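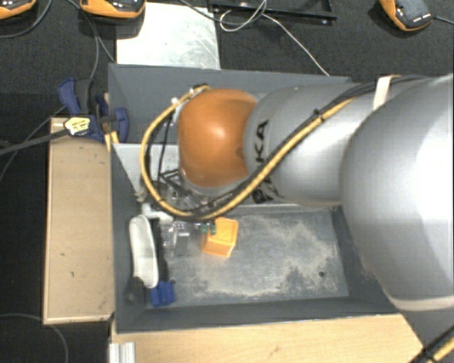 Figure 4-1. Arm at the bin station with the cable loop routed around the left side of the joint housing. Objects from the mixed set are in the near section of the bin.

Section 4. Comparing end tools at the bin station

Search the manual
Enter part number or keyword

This section covers trying out two end tools on the same arm, over the same bin, with the same objects. It assumes that the arm has been mounted and homed (Section 2) and that the Fovon controller is connected and reports no faults (Section 3). The two tools supplied with the kit are the Trolton parallel gripper and the Eglītis suction tool. Other tools may be compared in the same way if their mass is entered in the controller first.

4.1 Before you start

Read the cautions in Section 1 again if more than one person will be working at the station. Only one person may hold the enable switch.

CAUTION: Switch the arm to hold and lock out the air supply before reaching into the bin. A tool that has lost power may still be under pressure.

CAUTION: Do not use reduced speed as a substitute for lockout.

4.2 Setting up the bin

1. Place the bin on the floor marks within reach of the arm. The long side faces the operator.

2. Clamp the bin at the rear left corner. Tighten by hand until the wall no longer shifts when pushed, then give one quarter turn more. Too much force will bow the wall and change the height of the rim.

3. Fit the flat divider panel across the bin. Leave the far section free. The far section is the drop zone for all trials in this manual.

4. Check the near section for residue. Sand or dust left by earlier objects does not have to be removed for gripper trials, but it must be recorded on the trial sheet. For suction trials, vacuum the floor of the bin and wipe it with a dry cloth.

5. Measure from the tool flange to the bin floor with the arm in the home position. The value should be 930 mm. If it is off by more than 3 mm, repeat the base leveling in Section 2.6.

Note: Side panels next to the bin are optional. If they are used, enter them in the controller as fixed obstacles. The controller does not detect them.

4.3 Routing the cables

Most stopped trials at the Storkamcombe test site were traced to cables, so allow time for this step.

1. Lay the tool cables along the arm, starting at the base. Keep them on one side of the arm for the full length.

2. Secure the bundle with the wide strap near the joint between the two large segments. Add a cable tie midway along the next segment. Do not pull the tie tight enough to flatten the cables.

3. Pass the yellow cable beneath the joint housing and bring it up around the left side in a wide loop.

4. Jog the last joint slowly through its full range in both directions. Watch the loop the whole time. It must not go tight at either end.

5. Lower the tool to the pick height and look at the loop again. A loop that is clear of the objects at home height can still touch a tall object at pick height.

CAUTION: The loop may pass in front of the tool. It must never pass between the fingers or under the suction cup.

Note: A shorter loop is not always better. If the loop is made smaller, the strain moves to the connector – check the connector after every 44 picks until the routing has proved itself.

4.4 Placing the objects

1. Use the mixed set: at least one box shape, one clear plastic item, one long item with rounded ends and one angled item.

2. Place the objects in the near section only. Objects may touch each other and may lean on the wall.

3. Place at least one long object directly along a side wall. This is the hardest case for the parallel gripper, because one finger has to fit between the object and the wall.

4. Record the layout with the overhead camera. Use the same layout for both tools. Small differences in angle are acceptable.

Note: Clear plastic is often missed by the depth camera. Do not remove it from the set for that reason. Mark a missed object as "not detected" and do not count it as a failed grip.

4.5 Running the comparison

1. Load the trial program and select TOOL A.

2. Set the speed limit to 20 percent for the first run. Raise it only after one full run with no stops.

3. Start the run. The arm tries each object up to three times and then moves to the next one.

4. When the run ends, lock out the air supply, return all objects to the recorded layout and select TOOL B. Change the tool as described in Section 2.9.

5. Repeat the flange height check and the loop check from 4.3 after every tool change. The two tools are not the same length.

6. Run the same program again with no other changes.

A full comparison is 452 attempts per tool. A shorter one is enough to find a wrong setting, but the results should not be used to choose a tool.

4.6 Reading the results

The log lists each attempt as held, dropped, missed or not detected. Compare "held" by object type first and by total second. A tool with a good total may still fail on every item that lies against a wall.

The log file stores up to 2,190 entries. After that the oldest entries are overwritten without a warning. Export the log before starting a new set.

If "dropped" is high for one tool only, check the grip force or vacuum level. If "missed" is high for both tools, repeat the camera calibration in Section 3.4 before changing anything on the tool.

Revised February 10, 2023. Replaces the September issue of this section.

Was this section helpful? Yes (17) No (3)
2 comments
We use cookies to remember your manual language. Accept | Settings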